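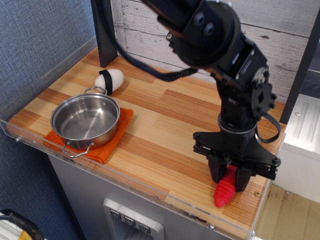 The small wooden countertop

Oil or varnish on a small wood counter?

Asked 2013-09-04 in Kitchen & Surfaces

I'm refinishing a small wooden countertop and can't decide what to put on it. The old finish is mostly gone and I plan to sand the rest off. I have half a can of Berchtold hard oil left over from a door, and the store also carries Dalance water-based varnish. It gets wiped down every day and sometimes a mug gets left on it overnight. I need it back in use before November. Which one holds up better, and what grit should I stop at?

3 answers

Answer 1 (accepted)
Oil, if you don't mind redoing it. Sand to 180 and stop. If you go up to 400 the wood closes up and the oil sits on top and stays sticky. Put on a thin coat, leave it 20 minutes, wipe off everything that hasn't soaked in, then wait a day and do it again. I did 2 coats on mine and a third on the end grain. Lay the rags out flat outside to dry, they can catch fire in a pile. Check the date on that half can too. If there's a skin on it, buy new.

Answer 2
Varnish. I oiled a counter once and had rings in it within a month. Dalance is fine but give it some 30 days before you set anything heavy on it.

Comment: Does that go for the satin one too?
Reply: I only used the gloss.

Answer 3
what kind of wood is it? makes a difference. pine will dent whatever you put on it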